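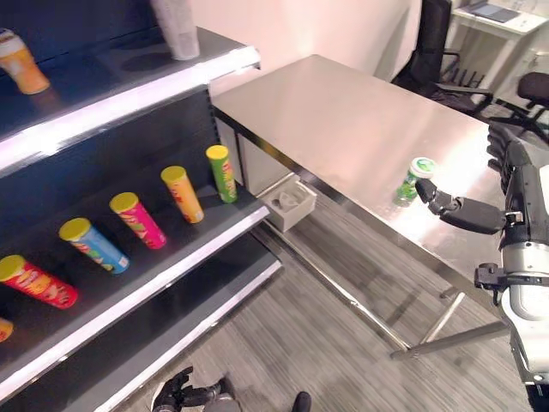 Kivico Single-Line Pricing Gun
Shop supplies > Pricing and labelling > Hand labellers

In stock, usually sent the next working day

The Kivico prints one line of numbers on a small sticky label and puts it on whatever you point it at. It has done this in much the same way for years, with no app, no account to set up and no password for your Saturday helper to forget. You squeeze the handle and it goes clunk. By the end of a long delivery you will hear the clunk in your sleep.

Prices are set with the knob on top. Pull it out to choose the digit, turn it to change the number, push it back in. The pound sign and the decimal point have their own positions on the bands, and a little window shows what you're about to print. Please look through the window. We have sold one of these to a garden centre that priced a whole table of lavender at 14 pence, and the lavender went very quickly.

What's in the box
Kivico pricing gun, grey
One ink roller, already fitted
One roll of plain white labels
Folding instruction card, with drawings of a very calm pair of hands

Labels and ink
Rolls hold 800 labels each and come in packs of five. Choose permanent or peelable glue when you order. Permanent means permanent, as anyone who has tried to give a scented candle as a present will know. For books, picture frames and glassware, go for peelable and be patient with your thumbnail.

We ran a single ink roller until the print turned too faint to read at arm's length, and it got to 2,489 labels. Yours may do more or less, depending on how hard you squeeze and how long it sits in a warm stockroom. Spare rollers are sold one at a time. They click in from the front, and they will mark your fingers whatever we tell you.
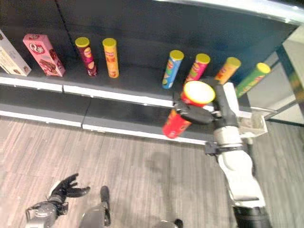 Loading a new roll is the only part that makes people ring us. Open the base, drop the roll in with the labels facing up, feed the strip through to the front and back under the metal bar, then close the base until it snaps. If it hasn't snapped, it isn't shut. A few blank labels will come out first. Stick them to the counter like everybody else.

Will other labels fit?
Atallah rolls of the same size do, and the Fida ones mostly do. Wavy-edged Fida labels tend to climb sideways after a while, so stick to the straight-edged kind.

Can it print a date?
Only if you're happy for your date to look like a price. The two-line model does both and costs more, and has a second knob to lose your temper with.

Returns
Send it back unused within 14 days for a refund. Opened label rolls can't be returned, and neither can labels already on things.

Sold and sent by Bevia Shop Supplies
Page last updated August 6, 2024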